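Ticket 1228: Skuris sync client stops overnight, shared folders out of date
Opened by: Frøydis Hellström
Site: Dierckx, second floor
Status: Open, workaround in place

Problem
The Skuris client on the front office PC stops syncing at some point after closing. The tray icon stays green and no error pops up. In the morning the shared folders are a day behind, and anyone who opens the price list gets the old one. Restarting the client fixes it until the next night.

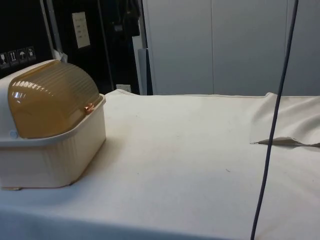

Container with ribbed amber lid

First checks
Signed out and back in. No change.
Disk space is fine, 98 GB free.
Turned off sleep in the power settings. The PC now stays awake all night, but the sync still stops.
Moved from Wi-Fi to the wall port behind the copier. No change.
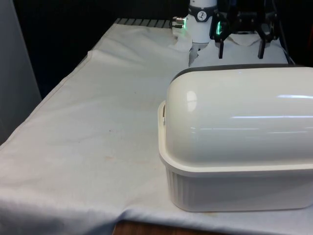

Page last changed: 2024-04-28

Log review
The client log ends with "token refresh failed, retry 12 of 12" and then nothing until the restart. The system clock was slow on this PC. It had been set by hand in October, when the old domain controller was taken out, and automatic time had never been turned back on. Turned it on and forced an update.

The client ran through the first night after that. On the second night it stopped again with the same message, so the clock was wrong but was not the only fault.
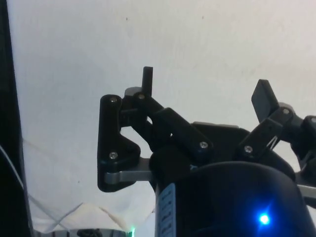

Gripper with fingers open

Firewall
Jorent manages the firewall and confirmed that idle connections are closed after 18 minutes. The client is supposed to reconnect when that happens. The version on this PC is two releases old, and the release notes for the newer one mention a fix for reconnecting after a dropped session. The update needs an admin password we don't have. Asked Marel for it.

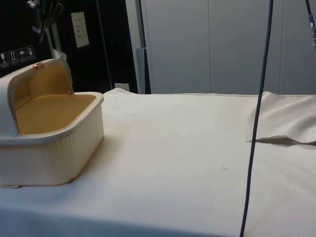 Workaround
A scheduled task restarts the client at 5 a.m. Folders are current by the time the office opens. Please don't delete the task when cleaning up the list.

Still to do
Install the update when Marel sends the password.
Turn off the task and leave the client running for a week.
Check the clock setting on the warehouse PC, which was set up the same day.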